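3.2 The open day as a source of evidence

Our second site was the Motaung hall, where Doltetti held its open day in February. We attended as ordinary members of the public and told the hosts afterward that we were writing about the visit. Two of us kept separate notes and compared them that evening. The demonstration we followed most closely was listed in the leaflet as "Skutar at work," Skutar being the name of the arm and its control software together.

The leaflet claimed that Skutar had made 3000 picks without help. We asked what counted as help. The answer was that a person may reset the table between runs, and that a run stopped by hand is left out of the total. Under that rule the number says very little about how the arm would do on a busy floor — or even in the next room.
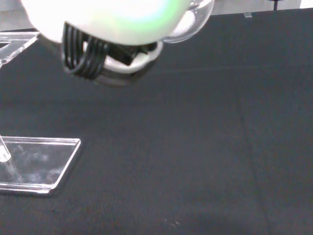 Pudis Working Papers | Posted 01/07/2026 by the Demonstrations Study Group

Figure 2. Gripper over the black cloth at the Skutar table, with a clear acrylic stand at left.

The choice of table covering deserves more attention than it usually gets. Plain black cloth makes many objects easier to pick out, and a stretch of it with nothing lying on it, as at the center and right of Figure 2, gives a vision system few chances to go wrong. The clear stand is a harder matter. Transparent parts are a known problem for depth sensing, and we would have liked to see the arm asked to handle one. When we put this to the presenter, we were told it was outside the program for the day.

Visitors were invited to suggest tasks, but only from a printed card. We watched two rounds. In both, the task chosen was the first on the card, and the talk that went with it was the same nearly word for word. The crowd clapped at the same point each time. We do not read this as bad faith. A public event has to run on time, and a stalled arm makes for a long afternoon.

Still, the sign by the door promised "100 percent hands-free," and that wording has since been repeated in two trade newsletters as if it were a test result. We found no written protocol behind it. Our request for the run logs, including the stopped runs, was still open when this paper was posted. We therefore code the Motaung visit as a staged display and leave its figures out of the comparison in Section 4.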